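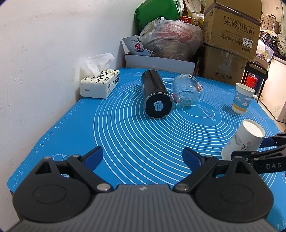
Former Muta payroll manager charged over staff wages, firm to cooperate in full

For immediate release

Catering supplier Muta confirmed this morning that a former payroll manager has been charged with theft and false accounting, following a complaint the company made to police in December. The case concerns wages and holiday pay owed to 163 current and past staff at the Susar and Sin depots.

The defendant faces three counts. First hearing expected before the magistrates next month, 10am start. Muta won't be naming the defendant ahead of that hearing and asks others to do the same.

The charges relate to payments said to have been moved out of the staff holiday fund over 40 months. The company's own auditors raised the matter after a routine check of depot accounts. Police were told the same afternoon. The manager was suspended the next morning and left the firm shortly afterwards.

Mei-kuen Yip, managing director: "Our people worked for that money. Early mornings, late deliveries, bank holidays. We've handed over everything we were asked for and will carry on doing so. I can't go into the evidence and I'm not going to try."

What this means for staff

Anyone on the payroll at Susar or Sin during the period will get a letter. Most have already gone out. If you have moved house please ring the office with your new address, we are still chasing a few.

Money owed will be paid by Muta now, in full, without waiting for the court. Payments go in with the next wage run. Former staff will be paid by bank transfer once details are checked — please don't send bank details by email.

Staff who may be called as witnesses get paid leave for court dates. Same for anyone giving a statement. Speak to your depot manager, or to Hok-lam Tsang in personnel if you would rather keep it out of the depot.
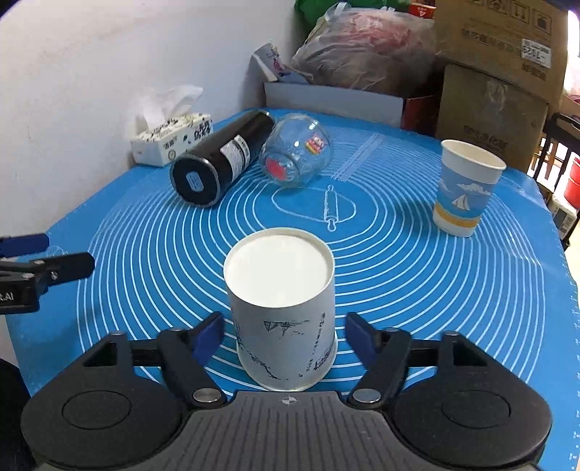 Hok-lam Tsang has also set up a drop-in at both sites, afternoons from 2pm, canteen at Susar and the upstairs office at Sin. Union reps welcome. Interpreters can be aranged with a day's notice.

Changes already made

Payroll has been moved out of the depots and is now run from head office. Two signatures on every transfer from the holiday fund, one of them from outside the finance team. Staff can ask for a statement of their own holiday pay at any time and will have it within three working days.

An outside review is being led by the solicitor Chia-jung Fung of Unau, who has had no previous dealings with the company. Her report will go to the board and then to staff. Parts of it may have to be held back until the criminal case is over.

Chia-jung Fung said: "My job is to look at how the accounts were run and who was checking them. Guilt or innocence is for the court. Anyone who worked there and wants to talk to me can do so in confidence."

Chun-hung Cheng, staff representative at the Susar depot, said members were relieved to have a payment date. "We asked for it in writing and we got it in writing. There's still questions about why it took so long to spot, and we'll be putting those to the review."

The company will make no further comment on the charges while proceedings are active. Editors are reminded that the case is live and that nothing should be published which could prejudice a trial.

Deliveries and customer accounts not affected. No customer money involved.

Press enquiries: Sum-yee Chiang, Muta press office, 9am to 5pm. Interviews with Mei-kuen Yip by arrangment only — pay and staff support matters, not the case itself.

Ends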